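Bench check, desktop strip-down - Sostside workshop, Mon 8 September
Sheet 452

I do this walk-round before anybody opens a case, and I do it again when we change over after lunch. It takes me ten minutes if I don't stop to chat (I always stop to chat). Mark each line OK, FIX or N/A and please write something in the comments, even if it's only a grumble. A column of bare ticks is no use to me in February when I'm trying to work out when a socket started playing up!

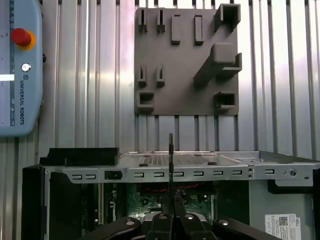

Charoen Hemmin
Bench lead, Tudel Refurbishing

1. POWER

1.1 Mains lead out of the computer before the side panel comes off
OK. Lead out and hung on the hook where I can see it.

1.2 Power button held in for a few seconds after unplugging
OK. I still catch myself forgetting this one, so it stays on the sheet.

1.3 Power supply unit left closed
OK. We take them out whole and they go in the Thongdee crate whole. No screwdrivers in there, please, however keen you are.

1.4 Extension leads: plugs and casing
FIX. The one by the door has a loose switch. I've taped it off and put it in the office, and there's a new one coming with the next Druren order.

2. THE BENCH

2.1 Case lying flat and steady, open side up
OK. Give it a gentle push at each corner before you start. If it rocks, turn it round and try again.

2.2 Nothing dropped into the gaps between the slats
OK after a second look. Screws love those grooves, and I had a torch along every one of them this morning.

2.3 Holders fixed firmly
OK. The grey holder board on the metal wall gets a good tug from me, and so do the holders down on the table. I'd much rather one came off in my hand than over an open case.

2.4 Sharp edges
OK with a moan. The thin sheet metal round the top of a desktop case is the thing that gets most of us - I've had two plasters this year and both were from lifting a case by that edge. Lift from underneath. Gloves are in the drawer, and yes, they do make it harder to feel the screws.

3. FLOOR

3.1 Walkways clear
OK. The bin bags have gone out and the trolley's back where it lives.

3.2 Loose cables and scraps near the bench
FIX. I'd like the area right round the bench kept a lot tidier than we've been keeping it. Spare cable gets coiled and put in the tub, offcuts go in the bin, and anything hanging down gets clipped up so it can't catch a sleeve.

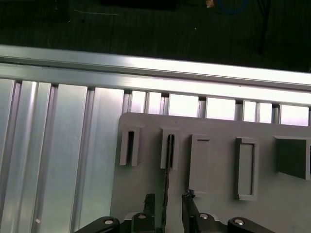
I know this is the dull bit and I know everybody means to do it at the end of the day, but the end of the day is when we're all looking for our coats. So I'm moving it to the morning break and I'll do the first week of it myself.

3.3 Lighting over the bench
OK. Bright enough for reading small labels, though I did need my glasses.

4. PARTS

4.1 Wrist strap on and clipped before touching memory or boards
OK. Both straps tested, both fine.

4.2 Memory sticks held by the edges and set down somewhere sensible
OK. Across the top of the holder plate is all right for a moment while you clear a space. Bagged and labelled before the next one comes out, though.

4.3 Drives logged before they leave the bench
OK. The logbook has passed 2,000 entries, which rather pleased me.

4.4 Cables inside the case eased aside, never yanked
FIX. I've found a couple of bent connectors in the parts tub. Squeeze the clip, wiggle, then pull. The blue latches and caddies on the Dells want the same patience!

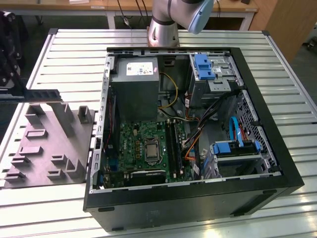
Could 4.4 say something about the heatsink as well? I let mine cool for a good while before I touch it and I don't think everyone does. Also the parts tub is too deep, you can't see what's at the bottom of it.

Good point on the heatsink, I've written it in by hand and it'll be typed up on the next sheet. For the tub, try the shallow one on the shelf under the window and let me know how you get on.

5. STILL TO DO

Loose switch on extension lead - waiting for Druren
Floor tidy moved to morning break - me, from tomorrow
First aid box - plasters topped up, eyewash in date, lid still sticks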